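Friday, bench 2, Jidero kit under review

Continued from the last entry. The two-arm kit from Jidero stays with us until the end of July, then we must say to Trisham if we want to buy it or send it back. Today I worked on the packing layout: drawers on the left, basket in the middle, suitcase on the right.

Homing after power on took 41 seconds, same for both arms. I ran the left arm 200 times from rest position to the top drawer knob, without pulling. It missed the knob 3 times, always after I touched the speed slider. Maybe the new speed is not saved before the first move. I must ask Trisham, the manual says nothing.
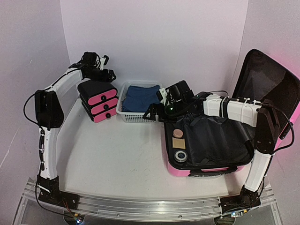

Photo: bench camera, Paka workshop

The right arm has the longer reach in this layout, across the open suitcase to the basket with the blue cloth. The small things (two round jars or containers and the flat beige pad) are in the front left corner of the suitcase. I like this corner for the start, but the pad is flat and I expect trouble with the fingers there.

Cables: the loop on the left arm is too free for my taste. I will add one more clip near the elbow before the long run - please do not remove it.

The Qian software crashed once when I changed the language of the menu. After restart the saved positions were still there. Good.

To do on next session:
- drawer pulling, bottom drawer first
- cloth from basket to suitcase, slow speed
- ask for price of spare fingers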